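Operador/a de separação e embalagem de blocos (m/f)
Venen – armazém de Prurnska

Ref. 1577. Publicado em 22/2/21

A Venen procura uma pessoa para o posto de separação de blocos no armazém de Prurnska. O lugar é a tempo inteiro, com contrato inicial de seis meses, renovável.

Funções

Retirar os blocos das cubas metálicas e separá-los por cor e comprimento.
Verificar arestas e superfícies e pôr de lado as peças lascadas ou com manchas.
Embalar os conjuntos da linha Fumska segundo a folha de encomenda.
Limpar as cubas no fim do turno, incluindo os cantos e os furos do fundo, onde se junta pó.
Registar as quebras na folha do posto.

Os blocos chegam à cuba misturados e em posições variadas. É preciso distinguir bem os vermelhos dos verdes, incluindo os tons escuros, pelo que pedimos um teste simples de visão das cores na entrevista. Cada turno trata cerca de 900 peças.

Requisitos

Escolaridade obrigatória.
Português falado e escrito suficiente para ler folhas de encomenda.
Disponibilidade para trabalhar de pé e para turnos rotativos.
Experiência em armazém ou embalagem é valorizada, mas não obrigatória. A formação no posto dura três semanas e é paga.

Posto de trabalho

As cubas são de chapa, abertas em cima e com as paredes inclinadas para dentro. São de uso diário e o fundo tem riscos e zonas gastas. A empresa fornece luvas, bata e calçado de segurança.

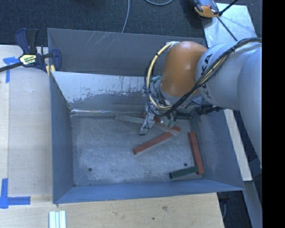 Condições

Subsídio de refeição e subsídio de turno.
Seguro de acidentes de trabalho.
Transporte a partir do terminal, para quem entra no primeiro turno.
Entrada ao serviço em maio.

Candidaturas

Enviar currículo e contacto telefónico ao cuidado de Evanthia Theodorakopoulos, Recursos Humanos, com a referência do anúncio no assunto. As entrevistas são feitas no armazém com a chefe de turno, Hertta Miettinen. Todas as candidaturas recebem resposta por escrito.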